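Ticket: Left arm stops short on the handover demo
Site: Girkmont open day, bench 2
Opened by: Teodoro Mercado
Date: March 23, 2019
Status: Resolved, one item left open

Hi all, writing this up while I've still got a coffee in my hand and the doors are shut for lunch. You'll want the whole story before the Brerier people come through in October, so sorry in advance for the length!

First visitors were in just after nine and the marker handover ran beautifully for the early groups. Left arm picks, right arm takes, kids go mad for it. Then partway through the Đinh family's turn (lovely bunch, the grandad had a million questions) the left arm started stopping on its approach and throwing a position timeout. No bump, no alarm, it just sat there until I cleared it. Cleared it, ran it again, same thing. I filled in with a bit of a chat about safety zones, which I think they enjoyed more than I did.

What I tried, in order:

Restarted the demo program. Worked once, then timed out again.

Re-homed both arms. No change at all.

Swapped in a fresh paper cup and re-taught the cup position, thinking it had been nudged. No change, but the new position is saved anyway, so please don't go back to the old one.

Dropped the approach speed from 100 percent to 90. Bit better, timed out every third or fourth go.

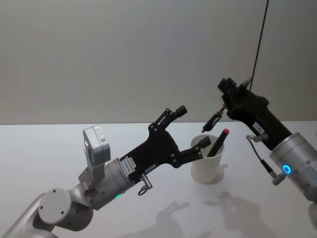
Does the timeout setting have to be changed on both arms?
Only the left one needs it. The right arm waits for a ready signal and doesn't run its own timer on the approach, so leave its settings alone.

Anyway, I rang Suter's support line (they pick up on a Saturday, bless them) and the woman there had me read the approach settings out to her. Ours was still on 500 milliseconds from the bench trial, when the move was much shorter. When we moved the cup further out for the open day, so people could see it better from the rope, the arm had further to go and the same time to do it in. Of course it fell over. I'd stared at that number all morning and it hadn't clicked!

Set it to 2160, which was the figure she worked out with me from the new distance, and put the speed back up to full. Ran it through the rest of the morning session without a single timeout. The grandad came back for another look and got his handover, so that was a nice finish.

Still open: the log on the bench computer only keeps the last few faults, so I've lost the very first one. Could somebody bump up the history before the next visit? I don't have the login for that page. I've saved the working program as "handover open day" and left the old one where it was.

Back on at one. Ring me if you need me, I won't see emails till pack-up.

Teo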